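2월 들어 걷기를 다시 시작했어요

작년 가을에 무릎이 좀 시큰거린다는 핑계로 걷기를 딱 끊었는데요, 2월이 되니까 몸이 너무 무거워서 안 되겠더라고요. 그래서 요즘 아침 일곱 시쯤 나가서 60분씩 걷고 들어옵니다. 첫날은 진짜 죽는 줄 알았어요 ㅋㅋ 바람은 얼굴을 때리지, 장갑은 안 챙겼지, 20분도 안 돼서 집 생각만 나고요.

코스는 집 앞 하천을 따라 내려가다가 두 번째 다리에서 건너서 돌아오는 길이에요. 원래는 뒷산 쪽으로 다녔는데 계단이 119개나 있어서(예전에 세어 봤어요, 힘들면 숫자라도 세게 되거든요) 무릎 눈치가 보여 당분간은 평지만 다니기로 했어요. 하천길은 좀 심심하긴 해도 오리가 있어서 좋아요! 아침엔 물가에 동글동글 모여 있다가 제가 지나가면 한 마리씩 슬쩍 물로 들어가는데 그게 그렇게 귀엽습니다.

신발도 바꿨어요. 그동안 밑창 다 닳은 운동화를 아깝다고 계속 신었는데, 이번에 Deser에서 나온 워킹화를 하나 샀거든요. 발볼이 넓은 편이라 반 치수 크게 갔더니 두꺼운 양말을 신어도 편해요. 끈이 자꾸 풀리는 건 좀 별로. 두 번 묶어도 풀려서 다리 위에서 쪼그려 앉아 다시 묶는 게 일과가 됐어요. 양말은 Sugawara 울양말인데 이건 정말 추천하고 싶어요. 발가락이 안 시려요.

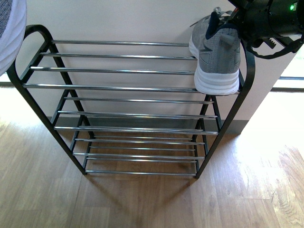 걷고 와서 먹는 아침이 또 얼마나 맛있는지 몰라요. 예전엔 커피만 마시고 말았는데 요즘은 계란 삶아서 토스트랑 같이 챙겨 먹어요. 계란은 물 끓고 나서 8분이 제 입맛엔 딱이더라고요. 노른자가 살짝 촉촉한 그 정도요. 가끔은 귀찮아서 어제 먹다 남은 국에 밥 말아 먹기도 하고요.

지금까지 17번 나갔고, 비 온 날이랑 늦잠 잔 날은 그냥 쉬었어요. 빠졌다고 다음 날 두 배로 걷고 그러지는 않으려고요. 예전에 그러다가 무릎이 아팠던 거라서... 체중은 아직 그대로인데 밤에 잠은 확실히 잘 와요. 날 풀리면 뒷산 계단도 슬슬 올라가 보려고 합니다. 혹시 끈 안 풀리게 묶는 법 아시는 분은 댓글로 좀 알려 주세요!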